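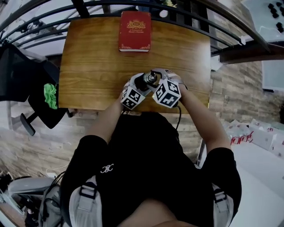
I'm looking for people in and near Tultside who want to spend their evenings this winter learning to sing harmony with me. I lead a small group called the Thibodeau Singers, and we've got room for more altos and basses (mostly basses, please, I'm begging!). You don't need to read music. We learn by ear, sitting down, at a wooden table with a warm honey-brown grain, and short sleeves are fine, the hall at Clirkbridge runs hot.

We sing old work songs, rounds, a little gospel, and whatever I've been humming in the car that week. Rehearsals run two hours with a tea break in the middle. We're getting ready for a concert in December, so I'd love for you to come to at least 3 practices before you decide if it's for you.

It costs $41 for the season, and that covers your songbook and all the tea you can drink. If that's a stretch, tell me and we'll work it out.

Never sung outside the shower? Come anyway! Half of us started that way.

To join, drop a note in the box at 218 Drosik Street by 2020-09-26 with your name, a phone number, and whether you sing high or low. Not sure? Write "no idea" and I'll call you.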